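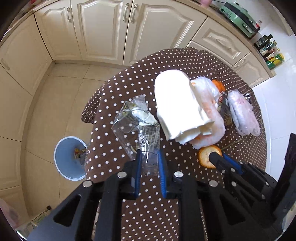 Preparing the Kitchen for a Crawling Child

Most infants begin to crawl between one well-child visit and the next, and families attending the Stummont Family Centre are encouraged to prepare the kitchen before that time. The work begins at floor level, with an adult on hands and knees looking at the room from the height of the child. A cloth that hangs over the edge of a round table, like the dark brown one with white dots, is within easy reach of a child pulling up to stand, and whatever has been left on it will come down with it. Crumpled clear wrappers and torn tubs should go directly into a lidded bin. Families who wish to keep a cloth may fold it so that nothing hangs below the tabletop, or replace it with placemats until the child is older.

Cupboards and drawers

Move dishwasher tablets, drain cleaner, oven spray and all medicines to a cupboard above adult shoulder height and fit that cupboard with a latch. A latch on a low cupboard is a second measure only. Children learn to open many of them, and adults forget to close them.

One low cupboard may be left for the child. Stock it with plastic bowls, wooden spoons and a small pot without its lid. Change the contents every week or so. Place this cupboard well away from the stove, so that the child is not drawn to the area where hot pans are carried.

Before buying latches, measure the thickness of the cupboard door. Screw-mounted latches hold better than adhesive ones on painted surfaces. Where a rental agreement does not permit screws, clean the surface with rubbing alcohol, let it dry fully, press the adhesive latch in place and leave it for 12 hours before use.

The stove and counter

Use the back elements first and turn all handles toward the wall. Kettle cords should be shortened or tucked behind the appliance. Hot drinks are to be kept at the back of the counter and should never be carried while holding a child.

Knives left on a drying rack can be reached sooner than most parents expect. Wash them, dry them and put them away at once.

Small objects

Refrigerator magnets, bread tags, bottle caps and button batteries are all choking hazards, and button batteries can cause serious internal injury within a short time. Check kitchen scales, timers and remote controls, and confirm that each battery door closes with a screw. A child who may have swallowed a battery needs emergency care immediately.

Sweep under the high chair after every meal. Dry pasta and pet kibble tend to collect beneath the toe-kick, where a broom does not reach well; a damp cloth wrapped around a ruler will bring them out.

Floors

Mats should have a non-slip backing and lie flat at the corners. Pet bowls may be lifted between feedings. A floor cleaned with a mild soap solution should be rinsed with plain water and allowed to dry before the child is set down.

Gates

A pressure-mounted gate is suitable for a kitchen doorway. It is not suitable at the top of a staircase, where a gate fixed to the wall is required. Check the tension once a week; Saturday morning, before the weekly shopping is put away, is a convenient time for many households.

High chairs

Fasten the harness each time, including for short snacks. Position the chair far enough from the table and counter that the child cannot push off with the feet. Straps may be soaked in warm water with a spoonful of baking soda, then rinsed and air-dried.

Further help

Printed checklists in large type are available at the front desk of the Stummont and Brurkden centres. Parents who would like a member of the home safety team to go through the kitchen with them may ask for Edgars Vītola at Stummont or Žydrūnas Grīnberga at Brurkden. Visits are free of charge and can be arranged for evenings after 7. A latch and cord kit may be borrowed for 3 weeks, and should be returned with all of its screws in the bag provided.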